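Do we need two arms? Notes on a budget that keeps growing

July 20, 2021

I've been putting off writing this because I wanted to have a decision to report, and I don't have one. What I have is three quotes, a spreadsheet with too many tabs and a growing suspicion that the people selling robot arms and the people buying them are talking about different things.

For anyone who missed the earlier posts: we're a small outfit, we do sorting and tidying jobs for people who send us boxes of mixed bits, and a good part of the week goes on picking up a small thing and putting it in a tray. Dull work. The sort of work a robot ought to be good at, or so I'm told every time I open my inbox.

The gripper question

Feserex quoted first. Their price for the arm was fair. Then came the gripper as a separate line, then the fingers for the gripper as another line, and then 99 pounds for a 'finger alignment kit' which, as far as I can tell from the drawing, is a piece of bent metal and two screws. I asked whether the arm could be bought with fingers that already lined up. I'm still waiting to hear.

My bigger worry is what two flat fingers can do with our sort of stock. Half of it is small and round. The salesman said 'small cylindrical parts are trivial', which made me sit up, as I've watched grown adults drop them all afternoon. So before spending anything I asked Ngozi Igwe to set up a trial in simulation, with a wooden table, a white tray and some clutter left lying about, so we'd see the job as we'd have it and not as the brochure has it. A bare table tells you very little. I wanted a newspaper in the way.

The part standing between the fingers is the kind I mean: domed top, narrow, nothing flat to get hold of.

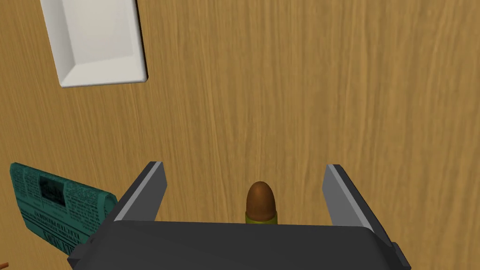

What a simulation is worth

Less than the Vumari people say, more than I thought in December.

It's cheap, for a start. You can try a wide gripper and a narrow one without sending anything back in a van. You can shove the tray to the far corner and find out if the arm gets there. That alone has saved me from one bad purchase, a short-reach model I'd been quite taken with.

But I don't trust it on grip. A simulated part has whatever friction somebody typed in. Ours arrive greasy, or dusty, or with a bit of label stuck on. When Vumari told me their software showed a success rate of 100 per cent on 'similar items' I asked how similar, and got a very long email about mesh quality. I read it twice. The word 'grease' wasn't in it.

So my rule for the budget is that simulation can rule a thing out but can't rule it in. If it fails on screen, we don't buy it. If it works on screen, we pay for a proper trial with our own parts, and the trial goes in the spreadsheet as a cost. Kuzmenko charge for trials and take the fee off the price if you buy. Feserex offer theirs free, which sounds better until you see that it's a trial of their parts at their place.

One arm or two

Now the expensive bit. Every supplier wants me to have two arms. The pitch is always the same: one holds, the other works, just as a person would. I can see the sense in it for opening bags or steadying a box. For lifting one small thing off a table and dropping it in a tray I can't see it at all, and a second arm doesn't merely add the price of a second arm. It adds another gripper, another set of fingers, another cable run, a bigger base and a longer insurance form.

Ngozi disagrees with me on this, and she knows more than I do. Her view is that I'm costing the job we have this year, and that I'll want the other hand as soon as the tray needs moving. She ran a two-gripper model in the same mock-up, with the whole room round it this time: sloping walls, sofa, laptop on the table, the lot.

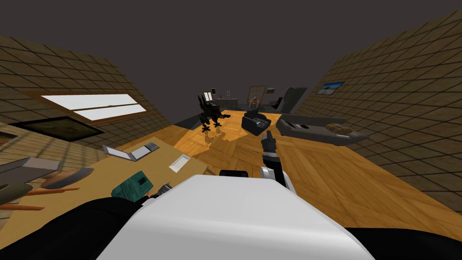 I'll admit that seeing a full room changed one number for me, and it was floor space. I'd been measuring the arm on its own, as if it would hover. The body takes up room, somebody has to be able to walk round it, and furniture that seemed out of the way on my paper plan isn't once you allow for elbows. I've gone back and redrawn the plan with a wider gap on each side. It means moving our packing bench, and the bench is bolted down, so there's another line on the spreadsheet.

The floor itself is a question too. Ours is old boards. Kuzmenko want a level surface and have offered a mounting plate at 2,000 pounds, a figure I've asked them to explain. Virari, who came in last, say their unit can sit on wheels with the brakes on. I'd like to see that after a month of people knocking into it.

Where the spreadsheet stands

Kuzmenko, one arm, with the paid trial: the front runner, if they come down on the plate.

Virari, two arms: the dearest, and the only one who asked me what our parts look like before quoting. That counts for something.

Feserex: cheap arm, dear everything else.

Vumari: software only. Perhaps, for 4 months, if they'll do it without the yearly contract.

I've also added a line for our own time, which none of the quotes mention. Somebody has to learn the thing, and while they're learning it they aren't sorting. Ngozi thinks I've put that figure too high – I think she's forgetting how long it took me to work the label printer.

The Kuzmenko trial is next, once they confirm a slot. I'm sending them the greasiest box we've got.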